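Workshop Tips: Sharing the Sorting Bench With an Arm

Our toy refurbishing shop put a robot arm on the brick bench in September. These tips come from the people who work beside it.

Keep the batches small. Marleny Rivadeneyra fills to 10 bricks at most. Deep piles lock together and the arm wastes time nudging them.

Pull stuck bricks apart first. The arm lifts single bricks well and joined ones badly. Do it while you check for cracks and tooth marks.

Park containers in the same spot. Put masking tape on the bench at two corners and line up to it. Change the tape when the edges curl.

Leave slack in the cable, and check it at the start of a shift.

Wipe the fingertips with a damp cloth every 500 picks. Sticky bricks leave a film. Dry them before you restart.

Swap jobs at 4 hours. Walter Pacheco used to sort all day and his wrists hurt by Thursday. Now he sorts the odd pieces, then moves to inspection. Inspection is harder on the eyes, so get a better lamp over that table before you buy anything else.

Write down every stop. We use a cheap notebook: time, what jammed, who cleared it. Ulla Viklund reads it on Fridays and changes one thing at a time.

Teach everyone the stop button, including the people who only pack. Abundio Barajas has each new hire press it on the first day.

Pay stayed the same when the jobs changed. Get that in writing before the machine arrives. We did it afterward and it caused a bad week.

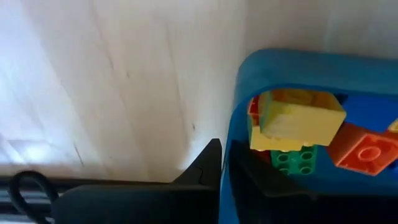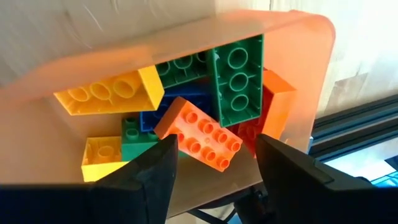

Large bricks at the fingertips: blue tray first, then the orange bin.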